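Falside Releases Simulated Tabletop Kit for Two-Handed Robots
March 2024
By Giuliana Ríos

Falside today announced the general release of Andau, a simulation kit for teams that train and test two-handed robots on everyday tabletop work. The kit is available for download to license holders and runs on a single workstation with one graphics card. It includes 300 ready-made tasks, a library of 335 household objects, and tools for recording, replaying and scoring what a simulated robot does.

Andau is meant for groups that want to try out a control policy many times before they put it on hardware. A physical test bench takes a long time to reset between attempts. Someone has to put the objects back, check the hands, and write down what happened. In Andau, a reset is a single command, and the starting layout can be repeated exactly or varied within limits the user sets.

"Our customers already have good robots," said Geetha Shenoy, who leads product development at Falside. "They run short of bench time. We wanted a kit where a student or an engineer can load a table, load a pair of hands and get a result before lunch."

The release centers on kitchen and dining tasks. Plates, fruit, bowls and small containers can be placed on a range of surfaces, including stone and wood finishes, and each surface has its own friction settings. Users can swap the look of a table without changing its physical behavior, or change both together. Lighting can be set by hand or drawn at random from a list.
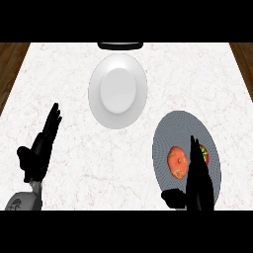
Multi-fingered hands were the main request from groups that took part in the early access program, which opened in January. Earlier Falside products supported two-finger grippers only. Andau models each finger joint separately and reports contact at the fingertips and the palm. The thumb has its own set of controls, and its range can be limited to match the hardware a team has in the lab.

Camera views are recorded along with joint positions and contact data. The default camera looks across the table from the robot's side. Users can add further cameras, change the image shape, or pad the picture with black bands at the top and bottom to fit the input size a model expects. Recordings are saved in an open format and can be read without Falside software.

Venkataraman, a robotics integrator that builds sorting and serving stations, used the early access version for 2 projects. The company ran 3000 trials of a plate-clearing task and used the recordings to decide where its arms should be mounted. According to Falside, feedback from Venkataraman led to several changes in the final release, including a faster way to compare two mounting positions and a clearer log for failed grasps.

"Failed grasps are the part people want to look at," Shenoy said. "The first version told you that the robot missed. The log now tells you which finger touched what, and when. You can step back through it and see where the hand was – that was the thing they kept asking us for."

Tasks are written in plain text files. A task file names the objects, gives their starting areas on the table, and states what counts as finished. A user who wants a piece of fruit moved from one plate to another can write that task in a few lines, or copy one from the library and edit it. Objects from outside the library can be imported as standard mesh files, though users will need to enter weight and friction values themselves.

Some limits remain in this release. Liquids are not supported, and soft items such as cloth and bread are treated as rigid. Shadows are simplified in the default rendering mode to keep the speed up. A slower mode with more detailed lighting is included for teams that need closer visual matching. Falside plans to add soft objects in a later update but has not set a date.

Andau is sold as a yearly license in two versions. The research version is for universities and nonprofit labs and covers all users within one department. The commercial version is licensed by workstation and includes technical support by email and phone. Existing customers of Fasden, Falside's gripper simulation package, can move to Andau at no charge for the rest of their current term. Files made in Fasden will open in Andau without conversion.

A guide to setting up a first task, along with a set of sample recordings, comes with the download. Online training sessions for new license holders will be led by Shenoy's team, and sign-up instructions are sent with the license key.

About Falside

Falside develops simulation and testing software for robot arms and hands. Its products are used in research labs and by companies that design automated workstations.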